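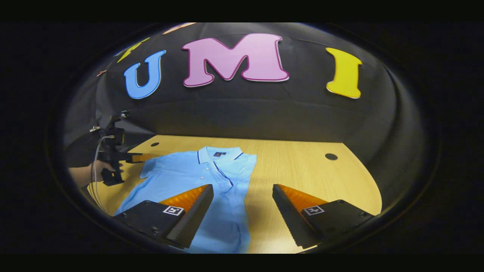 Le Goff is selling "supper bonds" now that the dining room is shut: you pay $70 today and get $100 of food whenever they reopen. I've eaten there for years and I like the place, but I don't see how this adds up. A bond is a promise from a kitchen that was already closing early back in November.
Posted by saltlick, March 21, 2020

Home Forums Eating Out Sterby New Posts Log In

porkbelly_2: It's a gift card with a discount. Every place in Sterby has sold those forever and you never complained.

saltlick: A gift card from a place that's open, sure. Who holds the money? Is it in its own account, or does it go straight to the landlord? I asked by email and got a nice note back about community.

gravyboat: I bought 2. If they go under I'm out $140 and I'll live. They catered my sister's wedding and stayed late to clean up.

saltlick: Then call it a donation – I might even chip in. It's the 30 bucks of free food I don't trust.

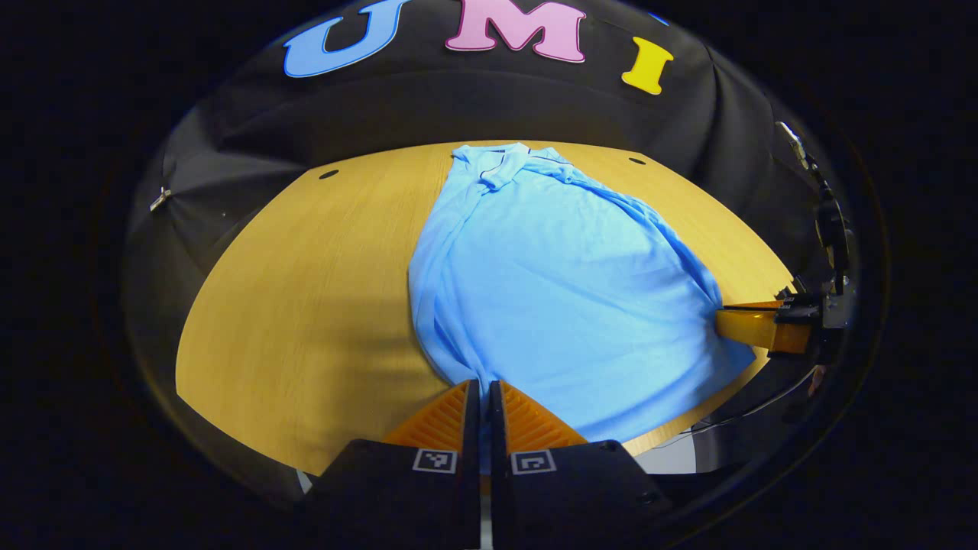 twoeggsover: Andton over in Grikombridge tried the same thing after their kitchen fire and they did pay up, but only on weeknights and with a 10 dollar limit per visit. Took me most of a year to use mine. Read the small print before you hand over anything.

gravyboat: There's no small print on these, I looked.

saltlick: That makes it worse.

porkbelly_2: Or they just didn't have time to write any. I'm getting one.

14 replies Share 6 Like 9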